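Household Notes: Review of the Utility Drawer
Posted by Roland Hulme in Home, October

The annual review of the utility drawer at this address has been completed, and the findings are set down below for the benefit of regular readers.

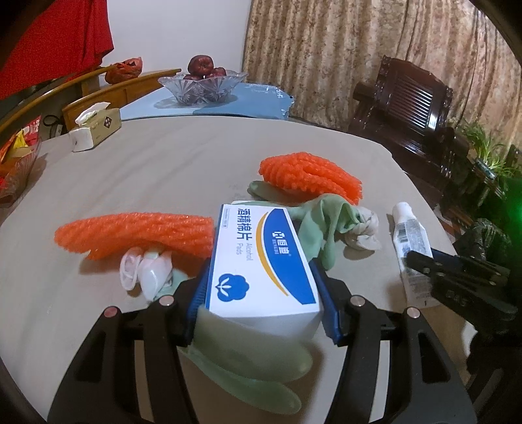
How often should a household utility drawer be emptied and sorted?

Once a year is sufficient for most homes, with a short check of dated medical supplies every six months.

The drawer in question is the second from the top, to the left of the kitchen sink. It was assigned in the year we moved to Jurkodville, 13 years ago, and was intended for first aid and cleaning supplies only. Readers who have followed these notes will be aware that the original assignment has not been observed. Over time the drawer has received produce packaging, loose plastic, tubes of various preparations and a number of articles for which no other place had been designated. The present review was undertaken after the drawer failed to close on two successive mornings.

Procedure

The contents were transferred to the table in stages. I have found in earlier years that emptying the whole drawer at once produces a pile, and a pile tends to be returned to the drawer in much the same order. Working from the front of the drawer to the back, one layer at a time, is slower and gives a better result. The review began at 9 a.m. and was suspended for lunch.

Three categories were used: retain, relocate and discard. A fourth category, "decide later," was in force until last year and has been withdrawn. Everything placed in it had simply gone back in the drawer.

Alcohol pads

The box of alcohol pads is the article most often requested by other members of the household and the one least often found. It is a white box with a blue band and a yellow stripe, and it is easy enough to recognize when nothing is lying on top of it. The difficulty has been entirely one of position. It had been kept at the back, under the gloves, where a person with a cut finger is not well placed to look for it.

The box has been retained and moved to the front left corner. It will stand on its narrow side with the printing facing outward. Any pad found outside its box will be checked for a sound wrapper and discarded if the wrapper is open, split or doubtful. A pad that has been exposed to the air dries out and serves no purpose. I would add, for those stocking a drawer for the first time, that pads of this type are commonly sold at a strength of 70 percent, that the strength and the expiration date should be read from the packaging at the time of purchase, and that the date is worth copying onto a slip of paper taped inside the drawer front. Our own slip had become detached and has been replaced.

It has been the practice of some persons in this house to use alcohol pads for cleaning eyeglasses, telephone screens and, on one occasion, a piano key. The practice is discouraged. Coated lenses in particular should be cleaned with whatever the optician has recommended.

Rubber gloves

The pale green rubber gloves were considered next. These are kept for dishes, for the oven and for the outside drain. It was agreed some years ago that the drain should have gloves of its own, and the agreement lapsed in the usual way, through one person being in a hurry. It is hereby restored. Drain gloves will be kept in the bucket under the outside faucet and will not enter the kitchen.

The test for a rubber glove is simple. Fill it with water to the wrist, hold the cuff closed and press gently. If a bead of water forms at any fingertip, the glove is finished. A glove that passes should be turned inside out, dried fully and then turned back. Gloves should not be put away crumpled, as the fingers stick to one another and the rubber is the first to suffer. From this month they will hang from a clip on the inside of the cabinet door, cuffs upward. The clip came from Gouveia, the hardware store on the Gorport road, and cost less than a cup of coffee.

I am asked from time to time whether a single surviving glove should be kept after its partner has failed. My view is that it should be kept if it is a left glove and the household contains a left-handed washer of dishes, and in other cases released. Mrs. Hulme does not share this view and maintains that two survivors, however mismatched, constitute a pair. The matter remains open.

Foam mesh sleeves

The orange foam mesh sleeves gave rise to the longest discussion of the day. These are the nets that protect fruit, and they have been entering the house since we began buying pears by the box each fall. They are light, soft and rather cheerful in color, and it is difficult to put one in the trash without feeling that some use has been overlooked. The result is that they accumulate. Two were on the table at the midpoint of the review and further examples were found behind the flour.

The following uses have been tried here and may be reported on. As a cover for a wine glass in storage, the sleeve is satisfactory, provided the glass is narrow. As padding between Christmas ornaments, it is very good. As a sleeve for a bottle of oil, intended to prevent drips from reaching the shelf, it is a failure; the oil passes directly through the mesh and the sleeve must then be washed, which it does not enjoy. As a rest for a wet bar of soap it performed well for one week and was then unpleasant.

On this evidence a limit has been set. The household will hold as many sleeves as fit in one quart jar, lid closed, and the jar has been relocated to the closet with the ornaments. Sleeves arriving after the jar is full will be discarded on the day of arrival. Our local collection in Jurkodville does not accept them with recycling, and readers elsewhere should consult their own town's list.

Thin plastic

A certain amount of thin plastic is found in every drawer of this kind: wrappings, liners, small bags with a loop at the mouth. It is folded by a well-meaning person and put away for a future need. I have been that person. I can report that in all the years under review the future need has arisen once, when a bag was wanted for a wet swimsuit, and that on that occasion the bag could not be found.

Thin plastic is therefore no longer retained in the utility drawer. Clean bags of a useful size go to the dispenser in the pantry. Everything else leaves the house.

Tubes

White squeeze tubes present a problem of identification. Several preparations in common use are sold in white tubes with white caps, and when the label is turned away they are much alike. Hand cream, antiseptic ointment and a paste for cleaning the stovetop have all been kept together in this drawer at one time or another. I shall not describe the incident of last winter beyond stating that no lasting harm was done and that the stovetop was greatly improved.

The new rule is that each tube carries a strip of colored tape around its cap: green for skin, red for household surfaces. Tape was chosen over a marker, as ink on a cap that is handled daily does not last the month. Tubes stand upright in a divided tray. The tray is a Jiton, item 1632 in the catalog, and it fits the drawer with a small gap on the right that has been accepted.

Cloths

Small cloths were gathered, washed and judged afterward. I recommend this order to anyone carrying out a similar exercise, as a crumpled cloth always looks worse than it is. Those that came out of the wash with holes have gone to the garage for use on the bicycles. The remainder have been folded in thirds and stored at the right of the drawer, away from the medical supplies. A cloth used with bleach is to be kept apart, and the peg by the back door has been reserved for it.

Correspondence

A reader in Gorport wrote after the last review to inquire whether the same method could be applied to a bathroom cabinet. It can, with the reservation that a bathroom cabinet holds medicines, and these should be taken to a pharmacy for disposal and kept out of the sink and the trash. The same reader asked what is done with batteries. Batteries are held in a lidded tin in the hall and do not fall within the scope of the utility drawer.

Letters on either subject may be sent to me at 1049 Gorport Road, Jurkodville. The cabinet beneath the sink will be reviewed next, once the plumber has been. The drawer closes.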